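Brisel Planner – Frequently Asked Questions

What does Brisel do?
Brisel is the planning layer in the Grollard software stack. It takes a cloth state from the perception module and returns a short list of grasp points and motions for two grippers.

Do I need Nultudix to run it?
No. Nultudix is our log viewer. Brisel writes plain log files, and you can open them in any tool that reads the format. Most users install both.

How does it handle a shirt that isn't flat?
The planner looks for the hem and collar first, then checks for folded sleeves. If a sleeve lies across the body, it is marked as a covered region and no grasp is placed there. Pulling at the hem is tried before any fold is planned – you can turn this off in the settings file. 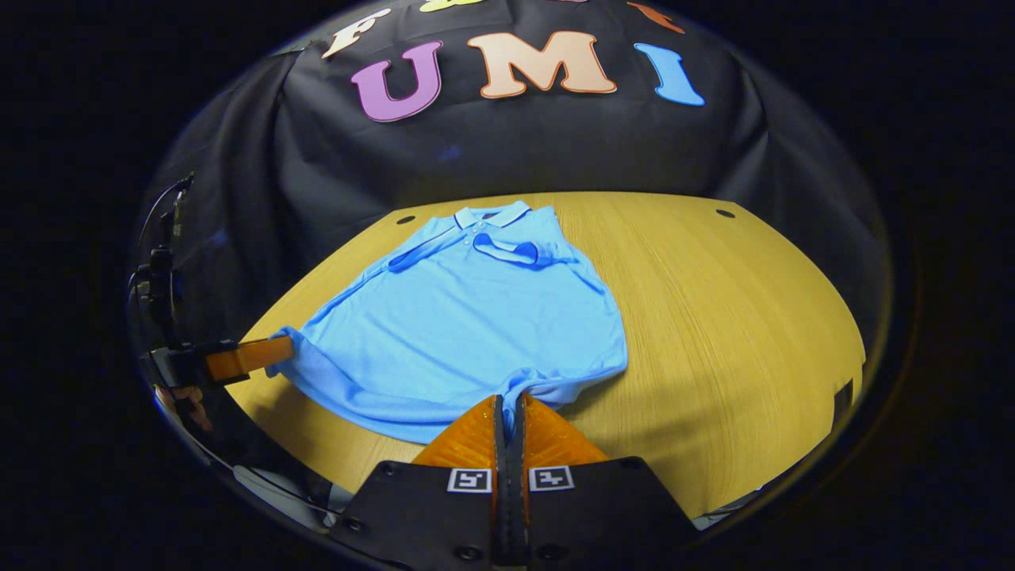
How often does the planner update its plan?
The default is every 200 milliseconds. You can change this with the replan_ms setting. If a new plan isn't ready in time, the controller keeps following the last valid one for up to 3 cycles and then stops both arms.

Can I use my own controller?
Yes. Any controller that accepts timed waypoints will work. The Metwally driver is included and is the one we test against.

Why do I get error 124?
The two arms have been given paths that cross. Check the base offsets in your calibration file, then restart the planner. Restarting the controller alone will not clear the error.

Are old log files still supported?
Logs from version 2 and later can be replayed. Older logs need to be converted first – the script is in the tools folder.

Last updated 15th March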